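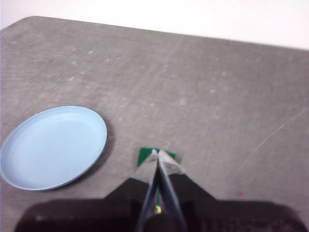
# Como montar o seu primeiro show solo de cabaré

Cantar uma noite inteira sozinho, num palco pequeno, com o público a dois metros de distância, é uma das experiências mais gostosas que um cantor pode ter. E dá para fazer com pouco dinheiro! Montei o meu primeiro em agosto, no Okafor, uma casa minúscula com piano de armário e cortina vermelha, e desde então venho anotando tudo o que funcionou (e o que deu errado, que foi bastante coisa). Segue o passo a passo.

## 1. Escolha um fio, depois as músicas

Quase todo mundo começa pela lista de canções preferidas. Eu também comecei, e fiquei com 31 músicas que não conversavam entre si. Tente antes escrever uma frase sobre o show: "canções que minha avó cantava lavando louça", "a cidade depois da meia-noite", "amores que terminaram por carta". Com a frase pronta, metade da lista cai sozinha.

O fio pode ser bem frouxo. O público não precisa saber qual é, mas você precisa.

## 2. Monte o roteiro

Para um show de uma hora, calcule de 12 a 14 números, contando as falas. A ordem que uso quase sempre:

1. Abertura animada e curta, sem fala antes.
2. Uma segunda canção emendada na primeira.
3. Boa-noite e primeira história.
4. Bloco de três canções com andamentos diferentes.
5. A balada mais difícil, mais ou menos na metade, quando a voz já está quente.
6. Um número cômico ou um medley.
7. Bloco final crescendo.
8. Bis (ensaie o bis!).

Escreva cada título num cartão e espalhe todos no chão da sala. Trocar cartões de lugar é muito mais rápido do que mexer num arquivo, e você enxerga na hora se colocou três músicas lentas seguidas ou quatro no mesmo tom.

## 3. Ache o seu tom

Cante cada música no piano em três tons, de preferência em dias diferentes. O tom que brilha às dez da manhã pode ser um sofrimento às onze da noite, depois de nove canções. Na dúvida, desça meio tom. Anote tudo na própria partitura, a lápis: tom, introdução, cortes, respirações, quem espera quem no final.

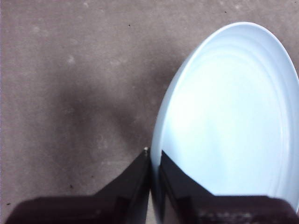
Faça também uma pasta para o pianista, com as folhas coladas lado a lado, para ele virar o mínimo possível. Pianista feliz toca melhor, pode acreditar.

## 4. Escreva as falas

Sim, escreva, mesmo que depois vá falar de outro jeito. Cada fala deve caber em um minuto e terminar numa deixa clara para o piano entrar. As minhas primeiras tinham quase quatro minutos e eu achava todas hilárias. Gravei um ensaio, ouvi no ônibus e cortei sem dó.

Umas coisas que ajudam:

- Conte histórias com lugar e gente dentro. "Eu tinha dezenove anos e morava em cima de uma padaria" prende muito mais do que "a música sempre fez parte da minha vida".
- Não explique a letra que você vai cantar em seguida.
- Decore a primeira e a última frase de cada fala. O miolo pode variar.

## 5. Reserve a sala e faça as contas

Salas pequenas costumam trabalhar com bilheteria dividida ou aluguel fixo. No Okafor paguei 740 reais pela noite, com técnico de som incluído. A sala tem 100 lugares. Já o Zandar, onde fiz o segundo show, não cobra aluguel, mas fica com o bar inteiro e metade dos ingressos.

Some aluguel, pianista, ensaios, direitos autorais e divulgação. O meu total ficou em cerca de 2.000 reais, e eu só respirei quando vi que meia casa já cobria tudo. Pergunte sempre:

- A que horas posso entrar para passar o som?
- O piano é afinado antes, e quem paga?
- Existe retorno no palco?
- Posso gravar?

## 6. Ensaie como se fosse a noite

Três ensaios com o pianista resolvem as músicas. Depois faça pelo menos dois corridos, sem parar, com as falas, o sapato e a roupa do show. Foi assim que descobri que o meu vestido não deixava sentar no banquinho – melhor ali do que na estreia!

Ensaie ainda com o microfone na mão. Quem vem do coral ou do teatro costuma afastá-lo demais nas notas graves. Um cabo de vassoura quebra o galho em casa.

## 7. No dia

Coma cedo, fale pouco à tarde e chegue com duas horas de folga. Na passagem de som, cante a música mais suave e a mais forte, nessa ordem, e peça ao técnico para anotar os níveis. Combine com ele as luzes da abertura, da balada e do bis. O resto pode ficar igual.

Deixe água sem gelo em cima do piano e uma cópia do roteiro no chão, em letra enorme. Se errar a letra, siga em frente cantando qualquer coisa. Eu já inventei uma estrofe inteira no Zandar – e veio gente elogiar a versão.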